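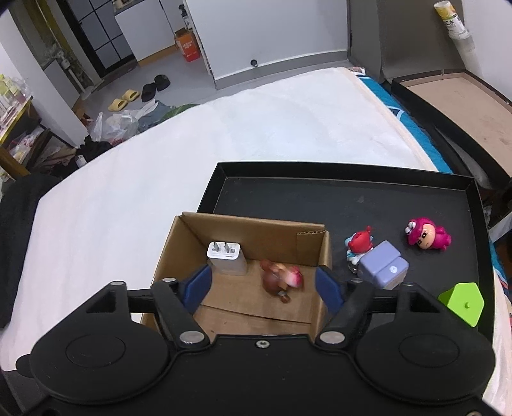 The hand-held gripper over the box and tray, fingertips open.

Zhuoran Fan talks with her hands, and on the Wednesday I call she has a gripper in one of them for most of the hour. She works on the teaching side at Gravow, where people show a task by hand and a robot arm learns from the recordings.

"I love this part of the job," she says. "You pick up a toy, you put it in a box, and you find out how much you never noticed about picking up a toy!"

Before this she spent two years on remote control at the Mardale lab, steering an arm from a desk across the room. She is fond of those days, but they were slow. "A good afternoon was 40 clean runs. With the hand-held tool I can do 200 and still feel like cooking dinner."

The setup is simple enough to work at home – a cardboard box, a black tray, a handful of small toys and blocks, even a charger plug. I ask which of those gives her trouble. She laughs. "Plugs. The prongs make you want to grab them the wrong way, and then the robot wants to grab them the wrong way too."

New people get 20 minutes of practice with her before they record anything. Most of them move too fast, she says, or they stop in midair to think, and the pauses get learned along with everything else. "I tell them to open the fingers wide early and then commit. If you fumble, keep the fumble and fix it. A robot should see somebody recover."

Her team's model, Yan, will be tried out next on a real arm in Golirthorpe, with objects it has never been shown. Fan is already guessing which ones it will miss (anything shiny and round, she thinks), and she can't wait to be there.

"I've watched it five times on video," she says. "In person you hold your breath. I want to hold my breath!"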